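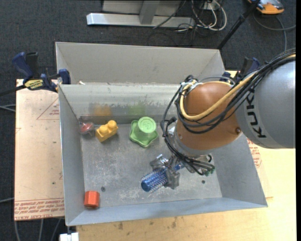 Tips Kitchen Laundry Workshop Bathroom Contact

Tips > Bathroom > Hairbrushes and odds and ends

Round brushes first, they're the worst. Pull the hair out dry. Tail of a comb, slide it under along the barrel, lift. Do it over the bin, not the sink.

Then a bowl of warm water, squirt of shampoo. Old toothbrush between the rows. Metal barrel – don't leave it soaking, wipe and rinse. Wooden handles same thing, keep them out of the water alltogether. Dry bristles down on a towel overnight.

I do mine every 8 weeks. Should be more.

Odds and ends: one big metal bin for everything that turns up on the floor. Toy blocks, bits of plastic, lids, brushes, whatever. Tip it out on the table once a month and sort. Anything still unclaimed by July goes to the op shop.

Plastic blocks – mesh bag, warm soapy water, swish. No hot wash, the colour can go funny and they warp. Air dry on a rack.

Scratched grey metal bin is fine, leave it. Wipe with a damp cloth and dry straight away so it doesnt rust at the seams. Felt pads underneath if it lives on a timber table. Mine came from the Valtport markets, $38, bit dear.

Sticky label gunk: eucalyptus oil, ten minutes, rub off. Test a corner first.

Dexter Quiambao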